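The workshop at Dollach takes in worn walking boots from late spring until October and sends them back resoled. Its owner trained as a fitter, came to footwear by way of orthopaedic inserts, and talks about stock control more readily than about leather. We spoke at the bench, shortly after seven in the morning.

"Most of the faults I see are storage faults," she said. "The rubber was good when it left the mould. Then it spent a winter folded in a sack."

She buys her units from Polák in a single compound and keeps nearly 300 pairs. Last year the workshop fitted 2,015 soles — an odd number, as one customer wears a boot on one side only. Bonding is done with a two-part adhesive from Gitska, pressed for 70 seconds and left overnight.

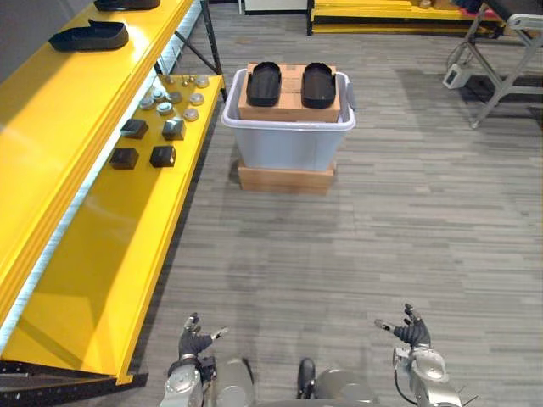

Soles are stored flat, never on edge. "On edge they take a curve, and the curve comes back after bonding, always at the toe." Small metal parts have their own place, away from the rubber. Pairing is done before anything goes to the bench, and a pair travels together: the two black soles on top of the cardboard box, toes pointing the same way, are laid out as she likes them, with a gap between so the edges do not rub. She accepts a translucent bin underneath. "I can see what is in it without lifting anything out."

The shelving came from Covov and is rated at 140 kilograms a tier, a figure she has not tested. Yellow was the colour in stock. She would choose it again, as black rubber on a black shelf is easily missed in winter light.

She does not plan to add a second press. "The press is idle half the day. What I lack is floor."

Comments (3)

bootsandall
What about talc between the soles? My old cobbler swore by it.

fellside_r
Talc is fine for storage but you have to get every trace off before gluing. I lost a heel that way.

M.
Does she take approach shoes or only boots?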